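Tidying tables with a hand-held gripper: does it matter where the demo starts?
Project report, final version, 8/26/18
Dong-hyun Choo
Supervisor: Macario Beltrán

1. What the project was

Short version: we collect demonstrations by hand with a gripper that has a camera on it, then train a policy on them. The question I was given in May was whether the starting pose of each demo changes how well the policy does later. Everyone in the Millwood lab had an opinion. No numbers though.

The task is pick and place on a table top. Small office things, pick one up, put it down in a tray. Not hard for a person. Quite hard for the policy when the table is big and shiny and full of other stuff.

I compared two ways of collecting:

Fixed start. Gripper begins over the near edge of the table, same height each time, marked with a bit of string.
Free start. Person begins wherever they like as long as some of the table is in view.

2. Background (brief, see proposal for the long one)

Shin's earlier project in the lab used fixed start only and got decent results on one small desk. Fekel tried the same policy on a different desk and it fell over badly, mostly reaching short. His guess was that the policy had learned the path and not the object. My project is more or less a test of that guess.

Both of them used the old gripper with the smooth pads. I used the newer one with the ribbed pads so my results can't be put straight next to theirs. Should of kept one old set for comparison, didn't think of it in time.

3. Collecting the data

371 demos fixed start, 376 free start. Meant to be equal but I threw out bad ones at the end and stopped there. Reasons for throwing out: tracking lost, object dropped, my sleeve over the lens for most of the run.

Two people collecting, me and Zedell. We swapped conditions every session so neither of us did only one kind. Zedell is faster than me, and moves more smoothly, and this shows in the data (section 5).

Rooms were the student office, the kitchen corner and the meeting room. Lighting left as it was. We didn't clear the tables first, just made sure there was space for the tray. Objects were moved between demos, but only the one being picked and one or two near it. Moving everything took ages.

Each demo was then cut by hand so it starts when the gripper starts moving. This was the slowest part of the whole project and if anyone carries on with it please write a script.

4. Training

Same network for both, same settings, same number of training steps. Images made smaller and colours shifted at random a bit. Gripper opening width given to the network as an extra number. I trained each condition 2 times with different seeds - wanted more but the machine was booked.

5. Results

63 test runs per condition, on the arm, objects placed from a printed list so both policies got the same layouts.

Main result: free start did better when the arm began somewhere unusual. Fixed start was slightly better when the arm began exactly at the usual place, but the gap was small and one of the seeds went the other way. So I wouldn't lean on it.

Kinds of failure, fixed start:
- reaches to the right area but too short, closes on nothing
- goes along the same arc whatever the object is doing
- gets stuck hovering if the start is too far left

Kinds of failure, free start:
- picks the wrong object, usually one of similar colour
- slow wandering at the begining before it commits

The first list fits what Fekel said. The wandering I think comes from me, as my demos have a lot of small pauses where I was looking for the object. Zedell's don't. Trained one extra policy on only Zedell's free start demos and it wandered less, but with half the data it also missed more grasps.

6. Big tables

The meeting room was the difficult one and needs its own section.

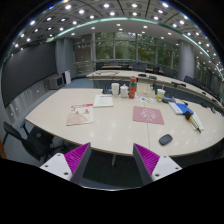

The curved table has no straight edge to line up with, so for fixed start the string had to be re-taped every time we moved along it, and I am sure it was off by a few centimetres in places. Also the glossy top. Ceiling lights show up in it as bright spots and they slide about as the gripper moves. Tracking dropped out more in this room than the other two, going by my notes, but I only began writing down the reason for each drop halfway through.

Flat things were worst. Cards and paper lying on a white top, the fingers just skate over them. Left them out of the test list in the end. The mouse was fine to grasp in the demos but a cable on the table would sometimes come along too and drag something else.

7. What I'd change

Record the reason for every discarded demo from the first day.
More seeds.
A third condition, fixed start but with several fixed places. Macario suggested this in our last meeting and it would seperate "variety" from "free choice", which my design mixes up.
Same pads as the earlier projects, or rerun theirs.

8. Files

Demos and trained policies are on the lab drive under Millwood, in the folder tabletop_start. The layout list for the tests is in there too. Notebook is on the shelf by the arm, handwriting is bad, ask me.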